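Software person wanted for grasping and planning (robot arm, robot hand, very patient bin)

I run the software side of a small manipulation group at Evineck, and I'm looking for someone to come and share it with me. The job is control, perception, planning and tooling, in whatever proportions the week demands. It's based in Treltanport, it's a fixed term with a decent chance of being extended, and we'd love you to start in September if you can manage it.

A bit about what we do. We teach an arm with a many-fingered hand to pick up ordinary household things and put them where they belong. Sounds easy when you say it to your mum! Most of my time goes on the bits between the clever bits: the planner wants the world one way, the hand driver wants it another, and the camera is 39 milliseconds behind both of them.

Our planning stack is called Bema. I wrote the first version in a hurry and it shows (there is a file called utils2 and I'd rather not talk about it until you've signed something). It takes a target pose, checks it against whatever the perception side thinks is on the table, and hands a path down to the arm controller. Qian is the other half, and that's the perception code: segmentation, pose estimates, and a tracker that copes well with boxes and less well with anything round or shiny. They talk to each other over a message layer that has grown a few too many special cases.

The task I'm on at the moment is putting things into containers. You need to know where the opening is, how far the lid leans, how much room the knuckles need on the way in, and when to let go. The grasp planner picks a lovely secure grip on a ball and then the release planner finds it can't open the fingers without clouting the lid. So the two need to be planned together, and at present they very much aren't. That would be your first proper project.
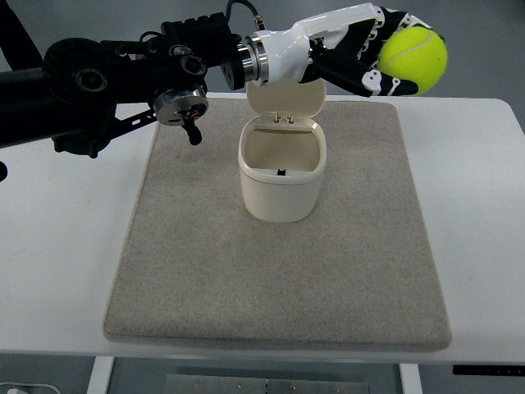 Tennis ball in the hand, cream bin with its lid up on the felt mat.

Day to day you'd be writing C++ for anything in the control loop and Python for nearly everything else. You'd spend up to 3 days a week in the lab and the rest wherever you like. I do want you near the arm for a good chunk of it, though, as you learn things from standing next to a jerky trajectory that you'll never get out of a log file.

Things I'd hand over to you fairly quickly:

The lid problem above, including a better collision model for thin upright things. Bema currently treats a lid as a fat box, so it refuses perfectly good approaches.

Our replay tool. It can load a run and scrub through joint angles, but it can't line them up with the camera stream unless you edit an offset by hand. I've been meaning to fix it for ages.

The finger controller. Contact detection runs off motor current and the thresholds are all hard-coded, a different number for each finger, with no notes on where they came from (sorry).

What I'm hoping you'll bring: you've made a real machine move using code you wrote, even a wonky one in a shed. You're comfortable with transforms and don't panic when a frame is upside down. You can read someone else's code and tell them kindly what's wrong with it. Experience with motion planning or hand control would be brilliant, but I'm happy to teach one if you've got the other. No degree needed, and I won't be counting years of experience.

There are five of us in the group, and four write code most days. We review each other's changes, we don't do late nights before demos, and part-time is completely fine (tell me what hours suit and we'll work it out). The lab is step-free and the tables go up and down.

To apply, send a CV and a page or so on a bug that took you far too long to find. I read those first! Code links are welcome, but please don't build anything specially for us. If we get on, there's a chat by video, then a paid half day in the lab where we poke at a real Bema issue together. No whiteboard puzzles.

Send it through the vacancies form on the Evineck site and put "lid" in the subject so it comes to me. Questions are fine too, same form, same word.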